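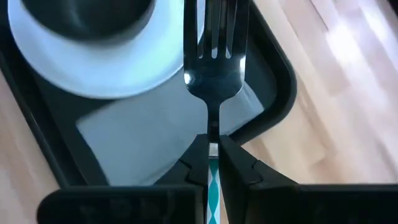 Band scores for Task 2 essays ought to come with a sentence or two on why they were given, Friederike Lenz wrote in reply to the draft marking guide, and a number alone gives the candidate nothing to revise from.

Her request has been adopted in the second edition of the Vorkus Essay Marking Guide, released today by Grunico. The guide covers timed argumentative writing in English for adult learners preparing for language tests.

Monday, March 18, 2019

The second edition contains 50 marked essays, up from the first edition's shorter set. Each essay is printed twice: once as submitted, and once with errors coded in the margin. A written comment follows each of the four criteria (task response, cohesion, vocabulary and grammar). Spelling errors are coded separately from word choice errors, a distinction the first edition did not make.

Essays were selected from 300 scripts written under test conditions at the Brandes and Trindness teaching centres. Candidates consented to publication and their names have been removed. Two markers scored every script independently. Where their scores differed by more than half a band, a third marker reviewed the script and the final score was agreed in writing.

The section on opposing views has been rewritten. It now treats advantage and disadvantage questions apart from opinion questions, as learners often apply the same outline to both. Memorized introductions are dealt with in a new appendix, which lists common stock phrases and shows how markers treat them.

"Teachers asked for longer comments and fewer model answers," said Malte Petersen of Grunico. "We cut the model answers to eight and used the pages for comments."

The guide recognizes both British and American spelling, provided that a candidate is consistent within one essay.

The first print run is 2,000 copies. Of these, 500 are reserved for public libraries and community language programs, which may apply through the Grunico office until the end of March. Owners of the first edition can request the new appendix as a separate file at no charge.

Media and review copy requests: Grunico, Publications Desk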